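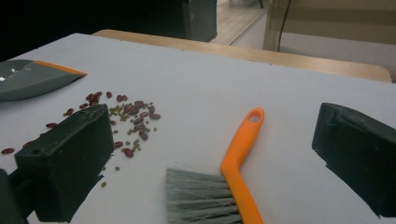
Student Project Report: Records of the Nindley Local History Society

Submitted by Vichien Sriwong, 18/10/2024

1. Purpose

The project set out to list the papers held by the Nindley Local History Society and to make them easier for residents to use. The papers cover the founding of the society, its early meetings at Givard Hall, and the purchase of the Thongdee house, where the collection is now kept.

2. Work Completed

Over 400 items were listed between July and the date of this report. They include minutes, letters, membership rolls, and 17 maps of the former Drostel mill property. Each item was given a shelf number and a short title. Undated letters were placed by sender. Spellings of family names were left as found in the originals.
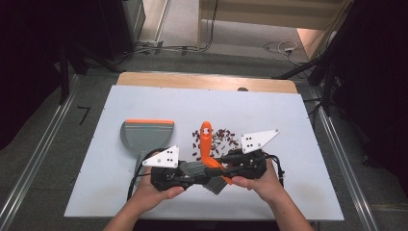 3. Remaining Work

Two boxes of photographs have not been listed. The membership rolls for 14 years are missing and may be in private hands. It is recommended that the society place a notice in its newsletter asking for their loan, and that a copy of the finished list be deposited with the Nindley Public Library.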